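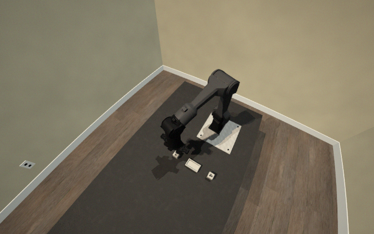 Figure 2. Environnement simulé Hovar : bras à pince à deux doigts, deux cubes marqués et plateau à rebord.

4.1 Environnement de simulation et planification

La tâche de rangement est définie dans Hovar, la couche de simulation que nous utilisons pour toutes les expériences de cette section. L'espace de travail est un tapis sombre sur lequel reposent le socle du bras, deux petits cubes blancs et un plateau blanc (figure 2). Chaque cube porte un marquage sur sa face supérieure. Le module de perception s'en sert pour estimer l'orientation en lacet ; la position est obtenue séparément, par segmentation de l'image de profondeur.

Les objets et le plateau ayant des teintes proches, la segmentation par seuil de couleur a été abandonnée au profit d'un réseau entraîné sur 2000 rendus, dans lesquels varient la pose des objets, l'éclairage et la texture du sol. Les ombres portées du bras sont conservées à l'entraînement. Sans elles, le réseau confondait fréquemment le contour de l'ombre de la pince avec celui du tapis.

Le planificateur Allik reçoit les poses estimées et produit une suite de primitives : approche, saisie, transfert, dépose. Pour chaque primitive, une trajectoire articulaire est calculée par échantillonnage, avec un maximum de 1000 nœuds par requête. Au-delà, la requête est déclarée en échec et le planificateur choisit l'autre cube comme première cible. Le rebord du plateau est modélisé comme un obstacle pendant le transfert, puis retiré du modèle de collision lors de la dépose.

Les trajectoires sont exécutées par le contrôleur en impédance Dantas. Les gains sont fixes pour l'ensemble des essais. Les états articulaires, les images et les décisions du planificateur sont enregistrés dans Memex avec une horloge commune, ce qui permet de rejouer un épisode à partir de n'importe quelle primitive. Nous avons ainsi repris 27 épisodes en échec ; leur analyse est donnée en section 4.2.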